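# Ein Tag hinter den Kulissen von „Stimmen für Orden“

*12. Juli 2022*

Eigentlich wollten wir ja nur zwei Stunden bleiben, und am Ende sind wir mit dem letzten Bus gefahren. Aber der Reihe nach!

Wer hier schon länger mitliest, weiß, dass ich Gesangswettbewerbe im Fernsehen liebe, die kleinen noch mehr als die großen, und dass „Stimmen für Orden“ bei uns zu Hause seit der ersten Staffel fest zum Samstagabend gehört (mit Käsebroten, darauf besteht meine Tochter). Als die Produktionsfirma Wijesinghe im Frühjahr einen offenen Tag in ihren Studios in Lirstead ankündigte, samt Generalprobe fürs Halbfinale, habe ich noch am selben Abend Karten bestellt. 200 Stück gab es, und die waren ruckzuck weg.

Lirstead selbst ist schnell erzählt: ein Bahnhof, ein Bäcker, eine lange Straße mit Linden und dann das Studiogelände, das früher einmal eine Großgärtnerei war. Man sieht es noch an den Beeten vor dem Pförtnerhaus, in denen Rosen stehen, um die ich die Leute dort wirklich beneide. Am Einlass bekam jeder ein Bändchen und einen Plan, auf dem die Kantine leider an der falschen Stelle eingezeichnet war. Wir haben sie trotzdem gefunden, dem Kaffeeduft nach.

Die erste Station war die Maske. Ich hatte mir das viel größer vorgestellt! Es ist ein schmaler Raum mit Spiegeln auf der einen und Kleiderstangen auf der anderen Seite, und wenn sich zwei Leute mit Lockenstab begegnen, muss eine zurückweichen. Eine sehr geduldige Maskenbildnerin hat uns erklärt, wie man unter Scheinwerfern glänzende Stirnen vermeidet, und eine Mutter neben mir hat eifrig mitgeschrieben, ihre Tochter singt wohl auch.

Danach ging es in den Tonraum, den die Firma Hoteck eingerichtet hat und während der Livesendungen auch betreut. Da bin ich am längsten hängen geblieben. Man durfte Kopfhörer aufsetzen und sich denselben Auftritt zweimal anhören, einmal so, wie ihn die Kandidatin im Ohr hat, und einmal so, wie er bei uns auf dem Sofa ankommt. Im Ohr ist fast nur Klavier und ein Klicken im Takt, kein Hall, kein Publikum, nichts, was einen trägt. Seitdem denke ich über manchen schiefen Einsatz sehr viel milder, und meinem Mann habe ich das auf der Heimfahrt bestimmt dreimal erzählt.

Um vier begann dann die Generalprobe, und dafür hätte sich die Reise allein schon gelohnt. Noch 9 Kinder und Jugendliche sind im Rennen, die Jüngste ist gerade sieben geworden und hat ein altes Wiegenlied gesungen, ganz ohne Begleitung in der ersten Strophe. Im Saal war es mucksmäuschenstill. Dann riss beim nächsten Titel irgendwo ein Band mit Glitzerstreifen, die eigentlich erst beim Finale fallen sollten, und der Junge auf der Bühne hat einfach weitergesungen, mit Glitzer im Haar, und dabei so gelacht, dass wir alle mitlachen mussten. Die Aufnahmeleitung weniger.

Die Jury saß übrigens nicht auf ihren Plätzen, dafür waren Leute aus dem Büro da, die für die Kameraproben Urteile vorlasen, und zwar mit großem Ernst. Mir haben sie besser gefallen als manches, was ich samstags höre, das muss ich leider sagen. Auch die Abstimmung wurde geprobt, mit ausgedachten Ergebnissen, und trotzdem hat meine Tochter beim Verkünden meine Hand gequetscht. Wie die Zuschauerstimmen in der Sendung gewichtet werden, wollte ich unbedingt wissen: Im Halbfinale zählen sie 70 Prozent, den Rest vergibt die Jury. In der Vorrunde war das noch andersherum, und ich finde die Änderung gut, auch wenn dann wieder geschimpft wird, dass die mit den meisten Cousinen gewinnt.

Ein bisschen Kritik muss sein. Die Führungen waren zu eng getaktet, im Kostümfundus wurden wir nach wenigen Minuten weitergeschoben, dabei hingen dort die Umhänge aus der Märchenfolge, auf die ich mich so gefreut hatte. Und wer schlecht zu Fuß ist, sollte wissen, dass es zur Tribüne nur über eine steile Treppe geht. Auf Nachfrage hieß es, man könne unten am Rand einen Stuhl bekommen, aber fragen muss man eben.

Das Halbfinale schauen wir natürlich, diesmal mit ganz anderen Augen und doppelt so vielen Käsebroten, denn die Nachbarn kommen auch. Ich drücke der Kleinen mit dem Wiegenlied die Daumen, meine Tochter hält zu dem Jungen mit dem Glitzer, und für das Finale haben wir uns schon auf die Warteliste setzen lassen.
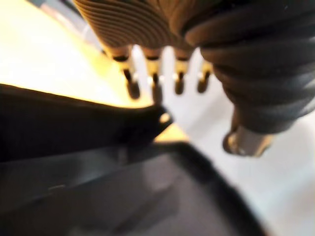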